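Nulix Hand Gripper, two-finger, with ridged pads
For shared desks, reading rooms, front offices

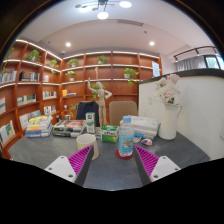 Ridged magenta pads, white finger mounts. Mug and capped water bottle on the desk ahead.

Overview
Hand-held tool for teaching pick-and-place jobs. Your own staff do the teaching, at their own desks, with their own stuff. Clear a mug, move a bottle back to its coaster, square up a pile of books. The Wojcik desk arm then runs the same job from those passes. No code, no pendant.

What's in the kit
Gripper body with handle
Two finger mounts, white, screw-on
Ridged pads, magenta, one pair fitted plus one spare pair
Hex key
Printed quick card (English and Spanish)

Specs
Weight 471 g with pads on
Max opening 39 mm wider than the old model, so full size mugs and most drink bottles now fit
Charge time: over lunch, basically
Pads wipe clean, damp cloth only. No alchohol

What changes for staff
We get asked this more than anything else so, straight from the sites.

Taltorero put it in their member library in August. Evening reset used to be one person on a late shift, cups, bottles, books back in order, until 9. Late shift is gone, the hours are not. Wanda Van Dusen moved to mornings and does the teaching passes before doors open. "First week I hated it, my wrist was sore and I felt slow. Now I do a few desks and stop. I like being home for dinner."

Clyde Holloway, same site, less sold: "It's fine on cups. Soft packs it squashes if you rush. I still do the plants and the flowers by hand and I'd like to keep it that way."

Fair. Soft packs need the slow setting, see card.

Plan for
Teaching time. Nearly 227 passes before the arm was left alone on cups and bottles at Taltorero. Books took longer, thin ones expecially
One person who owns the schedule, and gets paid hours for it
A talk with the team before the box arrives, not after
Breaks. Swap hands or swap people

Works with
Wojcik desk arm, all versions
Plukano job software, current release. Older release loads passes but won't let you delete bad ones

Ordering
Ships in 7 working days. Spare pads sold by the pair, mounts sold singly (say left or right). Site visit and half day of staff training can be added at checkout.

Quotes and larger orders: Geetha Varma
Training dates, returns, pads that peel: Jalen Halvorsen, mornings best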